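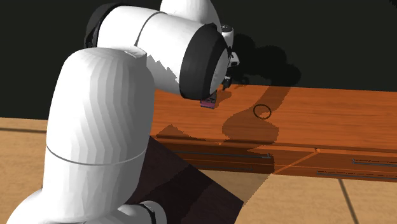 Kastriot Radulović says to check the subfloor first and worry about grout color later. Fine, but my question is about the grout, so asking again here.

Tile floor in back hall, tan ceramic, put down by previous owners. Grout is going dark along the walking path and near the back door. Scrubbed with dish soap, then vinegar (I know, I know). Got lighter for a day then went right back. Two spots by the door are crumbly, I can pick it out with a fingernail. Do I need to rip it all out or can I clean and seal? Would like it done before November when my in-laws come. Not handy but not hopeless. House is from 61 if that matters.

3 answers

Answer from tilefumes
Stop with the vinegar. It eats cement grout, that could be why you've got crumbly spots. Oxygen bleach powder, the stuff for laundry, warm water, let it sit 15 min or so, stiff nylon brush. Not wire. Then rinse TWICE with clean water and change the water. Most people skip that and the dirty water dries right back into the joints, sounds like exactly what you got.

Crumbly part has to come out, sealer won't glue it back together. Hand grout saw, cheap, go down to about two thirds the depth of the tile. Vacuum. Damp sponge. Pack new grout in with a rubber float held at an angle, wait till it firms up, wipe diagonal across the joints. Patch will not match the old color. Do the whole row up to the doorway and it looks less like a patch. Or use a grout colorant over everything after, I did this in a rental with the Prenix one in a medium gray and its held up 2 yrs so far, kids and a dog.

Let new grout cure before sealing, go by the bag. Mine said three days.

Answer from Skurum_Dad
just paint it. grout pen. did our bathroom in one evening

Answer from M.O.
The pen is OK on a wall, on a floor it wears off by spring. Ask me how I know.

Kastriot isn't wrong by the way. Crumbling next to an outside door usually means water or movement. Tap the tiles around there with the handle of a screwdriver. Hollow sound = tile has let go underneath and new grout will crack agian in a few months. Also look at the threshold caulk. Mine was missing completly on one side, rain was getting under. Fixed that first, then regrouted, no trouble after.

If they all sound solid go ahead and do what tilefumes said. Sanded grout if the joints are 1/8 inch or wider.

Comment from original poster
Tapped them. One hollow, right at the door, of course. Rest sound ok. Caulk is shot. So pull that one tile? I have no spares

Comment from M.O.
Pull it, go slow, you can usualy save it if it's already loose. Scrape the back clean, fresh thinset, done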